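4.2 What we bought, and what we should have budgeted for

Our planning sheet for the Nindow tea-serving setup had one line for cameras, and it was far too small. I wrote that sheet in August, so I can blame only myself! We had priced the arm from Gourlay, the mounting bracket and a spare set of cables, and then I typed in whatever was left over for the wrist camera and moved on. The Graka unit we picked cost 1427 dollars with its mount, and I still think that was fair for the size of it. What I forgot is that a wrist camera gets very little useful picture to work with at some points in a task. Figure 3 gives a sense of how little a single view can offer.
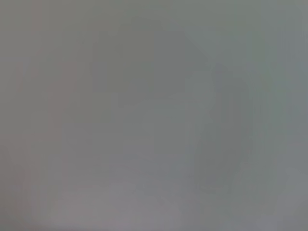 Figure 3. Wrist camera view from the tea-serving setup. No object can be made out.

You can't plan a pour from a view like that, so we went back and asked for money for a second, higher viewpoint. The quote from Prata came to 3471 dollars (camera, stand, cabling and a longer warranty that I argued for and won). I'd put that in the first request next time, as its own line, with its own delivery date - ours took 21 days and the arm sat waiting for all of them.
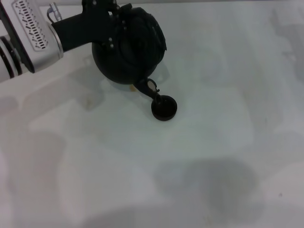

The other thing I'd change is how we dealt with the small stuff. We lumped the bracket, the screws and the teaware under "supplies," and then had to ask for supplies money again before the first trials were done. Brackets especially deserve a proper line, as each new vessel shape can mean a new one. We now set aside enough for up to three redesigns per vessel, and we buy cups and pots in the same order so the sizes go together. Labor is still the part I guess at. Fitting a bracket sounds like a short job and I keep writing it down as one, so Section 4.3 uses the hours we logged in place of my estimates.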